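2020-12-24

Tooth 19, day 3 after the crown prep. Cold response is down to a short twinge, gone before I can time it. Biting pressure on the temporary is fine on the left, slightly high at the back edge. No night pain. Ibuprofen stopped this morning.

Called Kaltbridge before they closed for the holiday. The lab case is logged as 2,256 and the permanent crown is zirconia, shade A3. Dr. Zúñiga wants it seated in March if the gum margin stays quiet, which seems late to me for a temporary cement. I asked for the name of the cement and wrote it on the card.

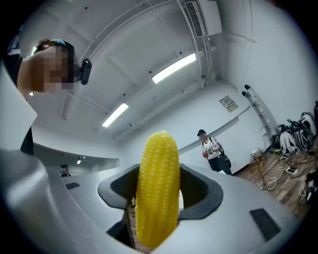

The diet sheet from Ulises Zúñiga's office runs to two pages and repeats itself. Soft food on the left, nothing sticky, no nuts, no ice, floss pulled out sideways and never snapped up. Corn on the cob is listed under foods to avoid with a temporary, and the bright yellow one with its neat vertical rows of kernels is a fair picture of the problem: the front teeth have to shear along a row and the hulls pack in at the margins. Cut kernels are allowed after the first week.

Rinsed with salt water at noon and at six. Margin on the cheek side still pink, no bleeding on the brush.

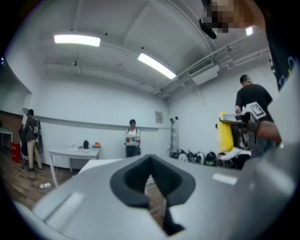

The high spot is worse when I slide the jaw to the left than when I close straight – worth telling them. If it is still there Monday I will ask for an adjustment. Wysocka's office can do it if Kaltbridge is shut, but they would need the X-rays sent over.

Bill so far: 103 for the exam, 40 for the extra film. Crown not billed yet.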